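**Flusura project: progress report to the Fermont fund**
8 Apr 2024

This report covers the second period of the grant. Its subject is the draft code of practice for collecting handling data with hand-held grippers, which Flusura is preparing with its partner site at Prudby.

The draft now has 73 clauses, of which two remain open. Both concern shared rooms, where colleagues who have no part in a recording may be working nearby. The present wording requires a notice at each entrance and gives any person the right to have a recording withdrawn. The Prudby site has asked for a fixed time limit on such requests. We have not yet agreed one.

Trial use of the draft began during the period. Operators at Prudby have made 3,069 recordings under it, chiefly of everyday items handled at table height: cups, fruit, small packets and the like. Of these, 189 were set aside at review. The most common fault was a missing entry in the log — usually the operator's code or the state of the finger pads — and the form has been shortened in response.
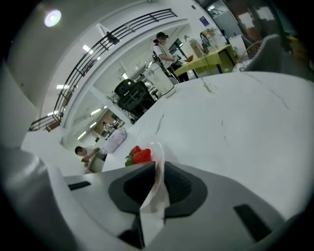 The clauses on soft and easily damaged items have been rewritten. The earlier text set one closing speed for all objects, and operators found it unsuitable for thin plastic and ripe fruit. The revised text asks the operator to close slowly until contact is made and to record any visible damage. Food used in a session must be thrown away afterwards and may not be returned to a kitchen.

Bermúdez carried out the outside review of the safety section. It asked for clearer wording on pinch points and for a daily check of the grip surfaces. Both changes have been accepted. A further comment, on the cleaning of work surfaces between sessions, will be dealt with in the next draft.

Spending is within the approved budget — the translation line has not been used, and we request permission to move it to operator training. The full draft will be sent to the fund in July, together with the revised log form.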